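**Customer Care Forum > Rings and Settings > Resizing channel-set bands**

**Zetier_Support** wrote on 14 December 2021:

Members are reminded that full eternity bands sold under the Wenovmont name cannot be resized once the stones are set. An exchange for another size may be requested within 30 days of delivery, provided the ring is unworn and the inner stamp is intact. Requests should be sent through the order page. 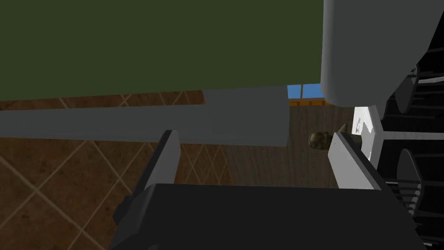 Half eternity bands may be adjusted by up to 2 sizes in either direction. Engraved rings are excluded from both arrangements.

**dorsetlane** replied:

I must respectfully question the first statement. My Wenovmont band was enlarged by Howells in April, and no stone has come loose. The charge was modest and the work took 3 days.

**Y. Olatunji** replied:

I am a bench jeweler in Dedusberg and would advise caution. A channel holds its stones by pressure along both walls. When the band is stretched, the walls open slightly, and the loss may not occur until months later. One good result does not establish that the method is safe.

**dorsetlane** replied:

The point is noted. The notice nevertheless says "cannot," when "is not advised" would be accurate. Customers are entitled to the distinction.

**ring_ledger** replied:

I support the request for clearer wording. My own concern is the sizing guide, which is difficult to follow on a telephone. The size chart should be the first thing a buyer meets. A plain marker would serve, something as bold as the white arrow with the hooked tip on the red panel, so that the eye goes directly to the correct column.

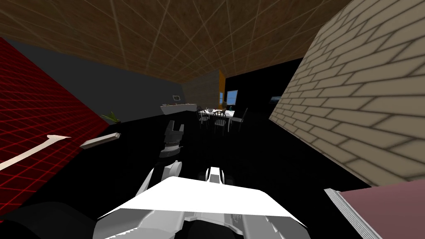
**Zetier_Support** replied:

Thank you for these remarks. The wording will be changed to "is not offered by us, and will end the warranty." The comment on the sizing guide has been passed to the web team.

**dorsetlane** replied:

That is acceptable. Does the warranty end for the whole ring, or only for the stones?

**Zetier_Support** replied:

For the whole ring.

**Y. Olatunji** replied:

I consider that too strict. A fault in the gold itself has no connection with a later resizing.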